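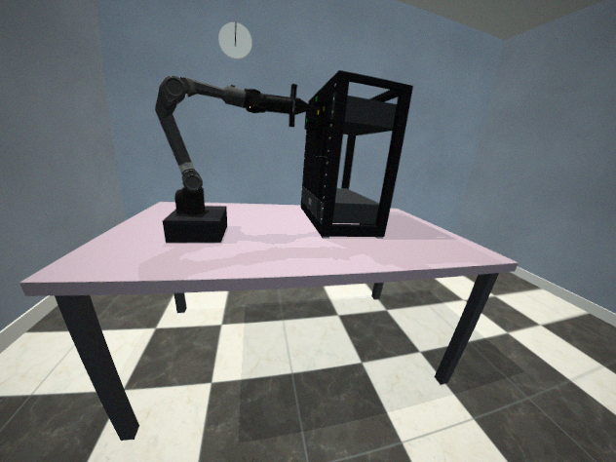 Thursday, June 6, 2024
Notebook, rack cell. Entry by Farzana Wijesinghe, read over by Atieno Obura.

Spent the day in the simulated room again. Goal was to settle the approach to the rack before anyone at Ginmont lets the real arm near a live cabinet. Rack on the right of the table, arm on its pedestal to the left, same layout we agreed with Anoma in April.

Started with the approach at the top of the rack. The old path brought the elbow too high and then dropped the wrist onto the front face, and Adaeze never liked it. She has been doing rack checks by hand at the Fellusow site for years and her point was that you come at a unit level, or you lean on something you didn't mean to lean on. Rewrote the path so the upper link stays close to horizontal for the last stretch and only the wrist makes corrections.

Ran the batch overnight with the new path. 437 runs, 37 stopped by the contact limit. Went through the stopped ones this morning. Most are the same thing: wrist turned a little too far and the gripper comes in skewed. Two were different and I don't understand them yet - the arm stopped well short of the rack with no contact logged at all. Left them in the folder marked "short stops" for Fereshteh.

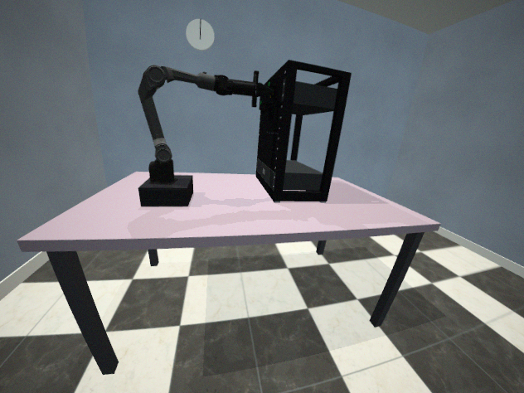 The top front corner is still the place I trust least. Clearance there depends on how square the rack sits on the table, and at Ginmont the racks do not sit square. Asked Atieno to add a few degrees of rack rotation to the next batch. She wants to do height as well. Fine, but one at a time please, or we won't know which one broke it.

Indicator lights: the check reads green and amber. Tai (the scheduling program) currently opens a ticket for every amber, which would bury the night shift. Changed it to hold the ticket until a second read agrees.

Call with the Ginmont floor people after lunch. Notes so I don't lose them:

Today a technician walks the rows twice a shift with a clipboard. With the arm doing the reads, the walk goes away and the technician gets a list instead. Anoma says the day crew is mostly glad about this. The night crew is less glad. The walk is when they hear a bad fan or smell something warm, and none of that is in our data. Agreed to keep one walk per shift through the trial, no clipboard, just eyes and ears.

Adaeze asked who answers for a missed light. Right now it is whoever signed the sheet. With no sheet there is no signature, and she does not want her people blamed for a read they never made. I had no answer. Prindar has to put that in writing before the trial starts. Sending it up today.

Also training. Two people per shift need to know how to stop the arm, back it off and restart it. The current guide is written for us and it shows. Fereshteh will redo it with one of the night technicians sitting next to her.

Back to the runs in the afternoon. Slowed the final approach and looked at it from the other side of the table.
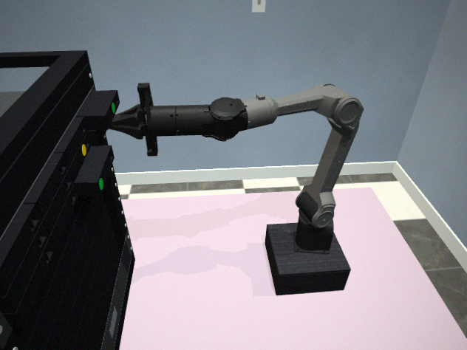 Gripper at the upper block, level with the green light. Yellow light further down the face.

Slower approach looks better to me but adds time to every read. Whether that matters depends on how many racks they want covered per shift, and I have heard different numbers from different people. Anoma to confirm.

To do:
Rack rotation batch (Atieno)
Short stops (Fereshteh)
Second-read rule in Tai, test with lights swapped (me)
Question on sign-off to Prindar (me, today)
Move the wrist limit into the config file, it is still typed in by hand in the script

Left the rotation batch queued. Do not restart the machine before it finishes.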